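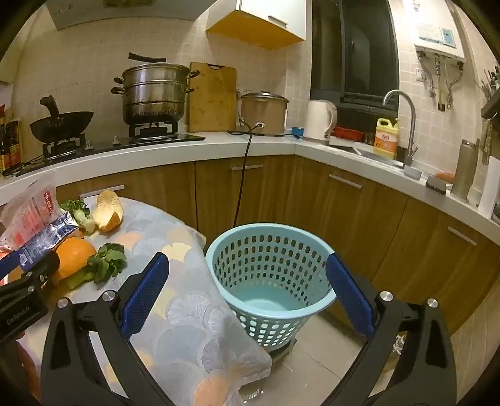 The tablecloth is one of the oldest bits of household cloth we still use, and one of the least written about, so I've been adding to this entry for my little encyclopedia of domestic things on and off since February. In plain terms it's a piece of fabric laid over a table, either to protect the top, to hide it, or to make the whole thing look nicer than it is. Some people only use the word for the big white kind that comes out for guests. I don't. A pale cloth printed with large ginkgo leaves in soft blue, grey and orange, hanging down towards the floor with an orange and some greens sitting on top, is every bit as much a tablecloth to me as starched linen under the good plates. The definition I go by is that it covers the top and hangs over at least one side.

Name and related words

"Tablecloth" needs no explaining, being a table and a cloth, but its relatives do get muddled. A runner is the long narrow strip that goes down the middle and leaves the wood showing. A topper is a small square put over a larger cloth, often cornerwise. An undercloth (my grandmother called hers the silencer, and I've since heard other people say it too) is the thick felty layer that goes beneath and stops the plates from clattering. Oilcloth is cotton or linen with a waterproof coating, and the wipe-clean plastic sort sold off the roll took over its job in most kitchens, though people still call that oilcloth as well. I've given up correcting them.

History

Covering a table is an old habit. The Romans did it, and in medieval Europe a white cloth was a proper sign of rank, with the best one going on the lord's table and plainer stuff further down the hall. Diners wiped their hands on the overhang before separate napkins were common, and I must say I find that very sensible. Damask – the woven kind where the pattern shows only when the light catches it – was the thing to own for centuries, and households handed it down and listed it in wills along with the silver.

Printed cloths came in as cotton printing got cheaper. That changed who could have a pattern on the table, and it changed the patterns too: fruit, checks, flowers, leaves of every sort. By the middle of the twentieth century you could get souvenir cloths with maps on, and those have turned into collectors' pieces. I own 2 of them and would like more, but my cupboard says otherwise.

Where I live, in Clurnberg, the local story is all about the Galtton mill, which wove table linen down by the river and employed 103 people at its busiest. Ivar Tveit, who has spent years going through the mill's pattern books, let me look at a few pages and I lost an entire afternoon to them. There are 300 designs in the set he has, most of them never put into production, including a run of very odd ones with fish. He thinks the fish were a buyer's idea. I think somebody in the drawing room was bored and having a lovely time!

Materials

Linen is the classic. It wears well, gets softer with washing and creases if you so much as look at it. Cotton is cheaper and easier to iron, and takes a print very well. Polyester hardly creases at all and dries in no time, but it doesn't soak up a spill, so your gravy just travels. Mixed cloths sit somewhere in the middle and are what most of us have at home without ever having read the label.

Weight matters more than people expect. A light cloth slides about and shifts every time someone gets up, while a heavy one stays put but is a pig to wash. For outdoors you can buy clips, or little weights that hang off the corners. The ones I bought were shaped like strawberries and are now mostly lost in the flower bed.

Size and drop

The drop is how far the cloth hangs below the edge of the table. Everyday cloths have a short one so that it stays out of your lap. Formal ones go longer, and buffet tables often have cloth right to the floor to hide the boxes underneath. To work out what you need, measure the top and add the drop twice, once for each side. If you want a drop of 15 centimetres, that's 30 extra on the length and 30 on the width. I've seen people add it once and then wonder why it looks mean (I've been one of them).

Round tables can take a round cloth or a square one, and the square gives you those pointed corners hanging down, which I'm rather fond of. A small table or stool can be covered with a large napkin or even a scarf.

Washing and stains

Every family has its own rules for stains and most of them disagree. Cold water first for anything with egg or blood in it is the one I've never heard anyone argue with. Candle wax should be left to go hard and then scraped, and whatever's left comes out with brown paper and a warm iron. Salt on red wine is widely believed in. I've had mixed luck, and my neighbour swears by fizzy water, so make of that what you will.

Two books I keep going back to are Price on household linen, which is dry but thorough, and the old Britell catalogue, where the laundering advice is printed in tiny letters at the back and involves a shocking amount of starch.

Storage is the last thing. Folding a cloth along the same lines year after year weakens it there, so old linen is better rolled round a tube, or at least refolded now and then. Blue tissue was once used to keep whites from yellowing. I use an old pillowcase.

Still to add: lace cloths, card-table cloths, and the business of pulling a cloth out from under a full set of crockery, for which I've been promised a demonstration.

Last changed 9 Mar 2022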